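Old computers wanted for the Hunt Hall computer corner

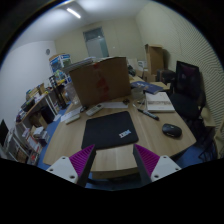
Many of us have at home one drawer where the old computer things go to sleep. In my house it is the bottom drawer in the hallway, and last month I needed both hands to open it. I found chargers for telephones which we do not own any more, a keyboard with one key missing, and a laptop that I had believed was given to my cousin years ago. So I write this item for myself as much as for the neighbours.

From February the computer corner in Hunt Hall will be open again, after the new floor. We would like to have more machines for people to borrow, and for this we ask you to look into your cupboards.

What we can use: laptops not older than 10 years, flat screens, keyboards and mice with a USB plug, headphones, and power cables of every kind. A laptop with a tired battery is welcome if it still works when plugged in. Please bring the charger together with it. A laptop without its charger is very slow to give a new life, as every maker has a different plug.

What we can not use: the big heavy screens, printers, and anything with a swollen battery. If the bottom of your laptop is not flat any more, or the touch pad is lifting, do not charge it and do not bring it on the bus. The recycling depot on Filitz Road takes such batteries at the side window, and it costs nothing.

Before you bring a computer, please save your photographs and letters somewhere else. We erase each disk fully, and afterwards it is not possible to get anything back. Last year one family came after their holiday photos and we had to tell them they were gone. It was a sad afternoon. Please also sign out from your accounts, your email most of all, and write on a piece of paper the password for starting the machine. Tape it to the lid.

The last collection brought in 3530 dollars' worth of equipment, if we count by second-hand prices. Most of it went to families in Hatberg whose children are starting high school, and the rest stayed in the hall. We paid 200 dollars for new disks and a box of screws, and this was the whole cost.

Some neighbours asked me if it is not better to sell the old laptop. If it is a good one, of course you can. But for a machine that runs slowly the shops in Drultesden offer very little, and the same machine with a fresh system is enough for writing homework, paying a bill or talking with grandmother on video.

You can leave things in the grey cupboard beside the kitchen door, from nine in the morning until four in the afternoon. Please do not leave them outside, even under the roof. The rain comes in from the side there.

If you would like to borrow a machine, the form is on the notice board next to the library shelf. Fill in both sides. The loan is for one school term and can be made longer if no other person is waiting.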